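Pellby Home Forum > Storage and Tidying > Lining for woven baskets, sewn or glued?

Ximena Meléndez
Member
Posted 05/04/2026

Hello everybody. I have a question about baskets with a lining and I hope this is the right section, if not please move it.

We live since last July in a flat where the hallway has no closet. For shoes, hats and the dog things I use open baskets on the floor. I bought 2 of them in the Lodwood shop near the station, the gray and black kind with a white inside. My husband says the white inside is a mistake. I say it is the only reason the basket is any use, because in the old one without lining the dog leash was always hooking in the weave and everything small fell through.

Now my problem. The lining gets gray from sand and I want to wash it. I can not see buttons or Velcro. Should I pull harder or will I destroy it?

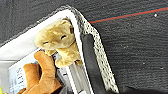
The floor under the baskets is the other part of my question. In the hallway we put a dark ribbed covering, very practical for wet boots, but each small crumb is visible on it. I vacuum in the evening and in the morning it has again these pale little bits, also one bright white one close to the red line, and I do not know if they come from the basket or from our shoes. If the basket is losing pieces I would rather return it while I still have the receipt. Has somebody the same experience? Thank you in advance, and sorry for my English.

gallagher_attic
Senior member

Do not pull harder! If there is no button, tie or Velcro then it is probably stitched under the rim or glued. Put your fingers between the lining and the wall at one corner and feel for thread. Thread you can open with a small seam ripper and later close again by hand. Glue, leave it alone and wash it in place.

For washing in place I use a bowl of warm water, a little dish soap and a sponge, then a towel pressed in the corners. Stand it on its side by a window to dry.

Tollgate
Member

I will disagree with the seam ripper. I did this with a Zundley basket and the fabric was cut so tight that I could never get it back on. It shrank in the wash maybe one centimeter, and one centimeter was enough. Now it is a basket without lining and it lives in the garage with the plant pots.

White lining in a hallway is a bad choice anyway, your husband is right. Put a dark pillowcase inside and fold it over the rim. Done.

Ximena Meléndez
Member

Thank you both. I felt with the fingers and I believe I have found thread on one side, but on the other side I am not sure. It feels hard, so maybe it is glue there. Can it be both?

Tollgate, please do not tell this to my husband. But the pillowcase I will try. Does it not slide down when you take out the shoes?

Tollgate
Member

It slides if it is too small. Take a big one and put 2 clothespins at the back where nobody looks.

marrow_and_leek
Member

It can be both, yes. Mine was sewn along the long sides and had a drop of glue in each corner.

About the crumbs: tip the basket over an old white sheet, knock on the bottom, and look what comes out. If it is fiber from the weave it will be thin and a bit curly. Sand and dried mud are more round. Pale bits on a dark ribbed mat say nothing about the basket, in our house it is always the mat that collects them from the whole apartment. The ribs hold everything. You must vacuum along the ribs, then one time across.

gallagher_attic
Senior member

Across first, then along. Across loosens the dirt and along takes it away.

marrow_and_leek
Member

I have had that kind of mat for years and along first works better with my vacuum. Maybe with a brush head it is different.

gallagher_attic
Senior member

Possible, I use the brush head. Without it I agree that the order does not matter so much.

And Tollgate, a lining that shrinks was washed too warm. Cold water and air drying, then it goes back on.

Tollgate
Member

It was washed at the lowest program my machine has. But fine.

Ximena Meléndez
Member

I made the test with the sheet. It came out sand, one dog biscuit, a small screw and the back of an earring which I was looking for. No fiber that I could recognize. So I think the basket is innocent and I will keep it.

The lining I washed in place with the sponge. It is not perfect white again, there is one shadow down at the bottom, but it is much better. I did not open the thread. For drying I needed one full day and for this day all the shoes were standing on newspaper in the kitchen, which was not popular.

marrow_and_leek
Member

For the shadow try baking soda paste, leave it until dry and brush it off. Test on a small spot first.

Tollgate
Member

Or the pillowcase.

Ximena Meléndez
Member

The pillowcase is already inside, dark blue, with 2 clothespins. It slides a little bit at the front. I will look for a bigger one.

Thread views: 1072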